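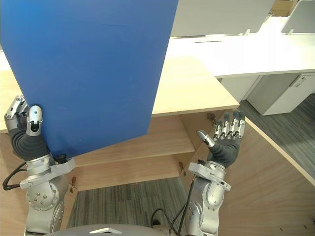
A reader in Zuretti wrote to us that both parties have taken the Armenian American vote in Yeoman County for granted, "and then they act surprised when our parents stay home." The reader asked why candidates visit the church hall in October and are not seen there again for two years.

A survey released this month suggests the complaint is shared. The polling firm Zoner interviewed 355 registered Armenian American voters in the county by phone and online. Asked which party they would back for county council if the election were held now, 217 chose the Democrats and 22 had not decided. The rest were split between the Republicans and independents.

Local Democrats welcomed the result but were careful with it. The county party said in a statement that the lead "has to be earned again every cycle" and that it plans to open a second office in Zuretti before early voting starts. Republicans said the survey was taken before their candidates had been chosen and did not reflect interest in their tax plan among small business owners.

The poll did not ask whether people meant to vote. Turnout has been the weak point in Zuretti, where council races usually draw far fewer voters than presidential ones. Many older residents vote by mail, and younger ones often move between the county and the city for work and are registered at old addresses.

Respondents named property taxes most often when asked what mattered to them, followed by housing costs and schools. Foreign policy came fourth. It was higher on the list among those born abroad, and much lower among voters under 35.
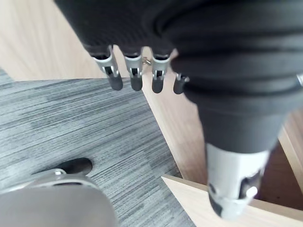 Politics and Elections Desk

Language help is likely to come up again when the county board of elections meets in November. Sample ballots are now printed in English and Spanish only. A petition asking for an Armenian version has 200 signatures, which is enough to place it on the agenda but does not oblige the board to act.

Board staff estimate that translation would be a small cost and that training poll workers would be the larger one. They have suggested starting with a printed guide at the Gutuvov Street polling place, the busiest in Zuretti, and adding interpreters there later if the guide is used. The petition's organizers want interpreters from the start.

Both parties say they support the guide. The Democrats also back the interpreters. The Republicans have asked for a written estimate first and want to know whether other language groups in the county would be offered the same service.

The board's meeting is open to the public and begins at 6 p.m. in the Yeoman County annex. Written comments are accepted until noon on the day of the meeting. The deadline to update a registration address is not affected by the petition, and changes can be made at the county clerk's counter or by mail.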